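Vumero Screening Room - pre-show inspection, Monday series
Items marked OK need no action. Comments are carried over to the next sheet until someone closes them.

Program: Nasia, episodes 1 and 2, with subtitles. Discussion after. Doors 6:30 pm, start 7:00 pm.

SEATING AND AISLES

1. Aisles clear from back row to front - OK
Comment: Two folding chairs had been added at the end of row F. Taken out again. The room is passed for 94 and that is the number we sell to, guests of the distributor included.

2. Fixed seats secure - ACTION
Comment: F7 rocks forward when you lean on it. Taped off for tonight. It was tightened in November and has worked loose again, so the bracket probably needs replacing. Refer to Camacho Seating.

3. Wheelchair spaces free, companion seats unlocked - OK

4. Step lights, both sides - OK
Comment: Left side is dimmer than the right but every step can be seen with the house lights down.

EXITS

5. Exit signs lit - OK

6. Exit doors open fully from inside - ACTION, closed same day
Comment: The rear door stuck on the mat in the corridor. Mat removed. Please do not put it back when it rains; use the short one from the lobby.

7. Corridor behind screen clear - OK
Comment: The cardboard display for Urgate is still there, flat against the wall. It does not block the way, but the run ended and it can go.

PROJECTION BOOTH

8. Extinguisher in place, gauge in the green - OK

9. Vents not covered - OK
Comment: Dust on the intake filter. Cleaned.

10. Cables off the floor or under covers - ACTION
Comment: The cover by the booth door has split along one side. Fine for tonight with tape. Order a new one, same length.

11. Test of picture and sound, full level - OK
Comment: Ran the first 12 minutes of episode 1. The club scene near the start is much louder than the dialogue before it. Level brought down a little and checked from the front row, the back row and the booth. Subtitles sit inside the masking.

12. Flashing light notice posted - OK
Comment: Posted at the box office and on the auditorium door. The strobe part of episode 2 lasts about 2 minutes. Ushers should be able to say when it comes if asked.

DISCUSSION AREA

13. Tables stable, edges and surfaces sound - OK
Comment: Checked for rocking, splinters and lifted edges. Tables must stay behind the line on the floor so the front row can get out.

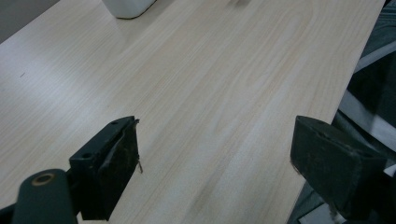

Item 13. Tabletop, pale wood-grain surface.

14. Microphones tested, spare batteries at hand - OK
Comment: The handheld cuts out near the left wall. Keep it on the right side or use the stand. For questions from the audience, an usher walks it up the aisle; do not pass it along the rows over people's drinks.

15. Water in plastic bottles or cups, no glass - OK

LOBBY

16. Floor dry, mats flat - OK

17. Line for the box office does not cross the exit - ACTION
Comment: Last week it did. Posts moved so the line runs along the poster wall. Check again at 6:45 pm, which is when most people for the series arrive.

18. First aid kit complete - ACTION
Comment: Sealed, but low on small bandages. Add to the supply order.

OPEN ITEMS FOR NEXT SHEET

F7 bracket. Cable cover, booth door. Urgate display. Bandages. Handheld microphone, left wall.

Episodes 3 and 4 follow next Monday. The same flashing light notice stays up until both have been watched through and checked.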